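Setting a fixed gap between shapes in Plallix

Auto-spacing in Plallix uses the bounding box of each shape, including its shadow and stroke. Two shapes with a gap of 0 can still look apart.

1. Select the shapes and open Arrange > Spacing.
2. Turn off Include Effects.
3. Set Gap to 4 pt and press Apply.

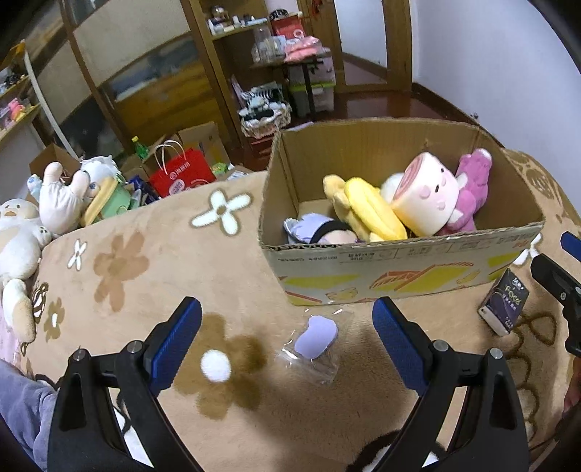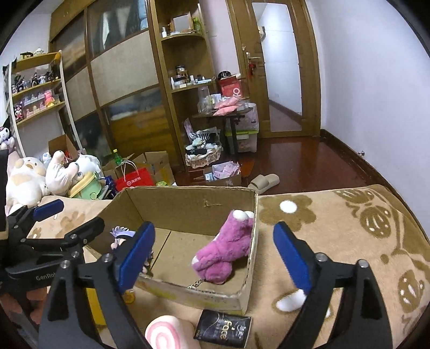

Filed under: Layout and alignment

If the gap does not change, check the layer for a locked guide — guides override the Gap field. Files imported from Treloar keep a hidden margin of 2 pt on each side. Clear it under Shape > Margins, then repeat step 3.

Wendy Marsden, January 2026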